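Cable coiling notebook, Dolon project
Feb 10, 2020

Back on the coiling task after the break, and I'm writing this up while it's fresh because Chi-keung will want to know why the segment labels changed again. Short version: the labels from December were too coarse and the policy learned to dither.

We had three labels for the whole job (grab, wrap, finish). "Wrap" was swallowing everything. When I plotted segment lengths for the 2348 clips we've got through cleaning, the wrap segments were all over the place, and the model just sat in the middle of them making little half turns. Chia-hao reckons half the trouble is that the hand holding the loops and the hand feeding the cable are doing quite different jobs and we give them one label between the two. I think he's right (annoyingly, I argued against it last year!).

So, new scheme, labelled per hand:

1. Holding hand. States are open, gripping the end, and carrying loops. The last one is the hard one to mark. I'm calling it "carrying" as soon as there's cable looped over the fingers, even if the loops are loose and the other hand has hold of the bottom of the coil.

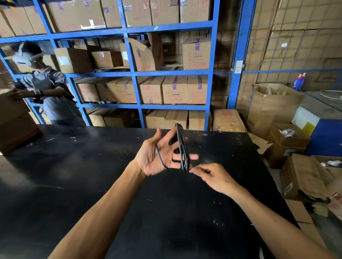
2. Feeding hand. States are reach, pinch, draw and release. Pinch is thumb and index finger only. If anyone sees a full-fist grab, flag it and leave it unlabelled for now, and we'll decide later whether it gets its own state.

3. Slack. New column, yes or no: is there loose cable lying on the table? I went back and forth on this one. It's not a hand state at all, but the policy badly needs to know when to keep drawing and when to stop, and Ritetti (our labelling tool, for anyone new) lets you add a column without breaking the old exports.

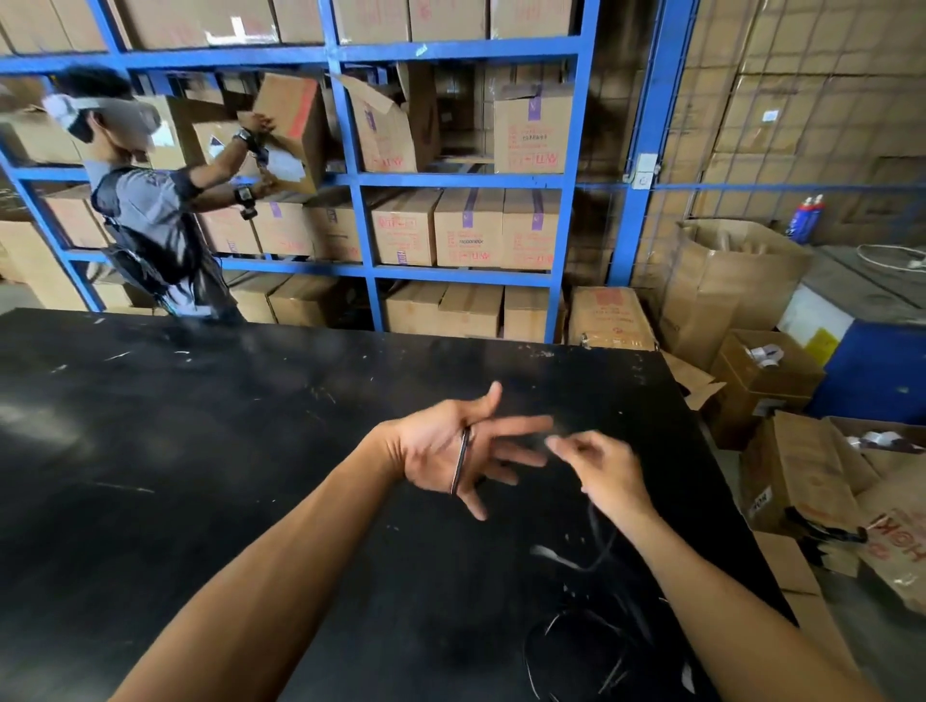
The black cable on the black table is still a pain, by the way. Our segmentation mask drops the strand whenever it goes through shadow, and it picks up scratches on the tabletop as bits of cable. I tried a thinness filter, which helped with the scratches and made the shadow problem worse. Might try tracking from the fingertips outward instead, since the pinch point is easy to find.

First numbers with the new labels: I retrained on 518 relabelled clips and ran it on the Skelteck arms overnight. The dithering is mostly gone, hooray. It stalled 11 times, every one of them at the handover from pinch to draw, so at least it's failing in one spot now. My guess is that the draw label starts a few frames too late. Chia-hao is going to shift it earlier on a small batch and rerun before we relabel any more.

Still to do: fix the Lam export script (it swaps left and right if the holding hand column is blank), and ask Chi-keung if he's okay with me dropping the old "finish" label altogether.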